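Chapter 6
Rehearsing the Kitchen

By now you own an arm, or part of one, or a share in one that lives at the far end of somebody's workshop. You have bolted it down, learned where the stop button is, and found out how long it takes to sweep up a sugar bowl. Chapter 5 ended with the arm moving where you told it to. This chapter is concerned with the arm moving where you meant.

Our build for the next three chapters is Gustico, a kitchen helper that picks things up and puts them down again somewhere else. That is its entire talent. Gustico began as a workshop project in Urwood, on a bench shared with two lathes and a canoe, and its first parts list ran to 686 lines. You won't need most of them. Several were for the canoe.

Before Gustico gets near real crockery, it practices in a simulated kitchen. A simulated kitchen costs nothing to mess up. It can be reset with one key, the bread never goes stale, and you may furnish it in stone you could not possibly afford. We build ours in a package called Randivia, which is slow on an old laptop and fine on anything newer. Set aside an evening for the installation and a second one for the graphics driver.

You will be working with two views throughout. One looks across the counters and takes in the arm. The other sits close to the gripper and sees very little, in great detail. Beginners love the first and ignore the second until the day the arm misses by the width of a finger and the wide view insists that all is well. 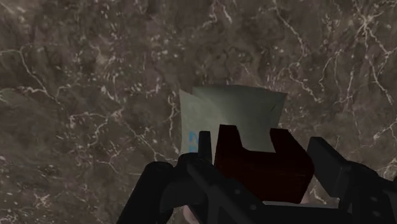
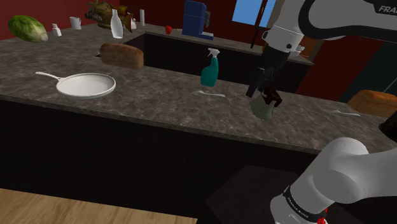
Figure 6.1. The practice kitchen. First picture: close view, with the red block at the gripper. Second picture: wide view across the island.

Notice how little the two views agree on. The red block that sits low in the middle of the close view would be easy to overlook from across the room, and a loaf of bread can be plain in one picture and missing from the other. Your program has to work out that both belong to the same kitchen. Much of this chapter is spent helping it.

A word on clutter. It is tempting to start with a bare counter and a single cube, and Section 6.1 lets you do so for exactly 13 trials. After that the groceries come back. Real counters have spray bottles on them, and spoons left wherever the last person stopped needing a spoon.

You will need the following before going on:

The arm model you saved at the end of Chapter 5
The Dzene gripper settings file, unedited
Around 14 gigabytes of free disk space
A notebook, the paper kind

Write down every failed grasp in the notebook, including the embarrassing ones. Section 6.4 will ask for them.

6.1 One Cube, No Groceries

Open Randivia and load the empty counter. Set the random seed to 3141 so that your results match the tables in this section, then place the cube within easy reach of the arm and leave the speed at its lowest setting.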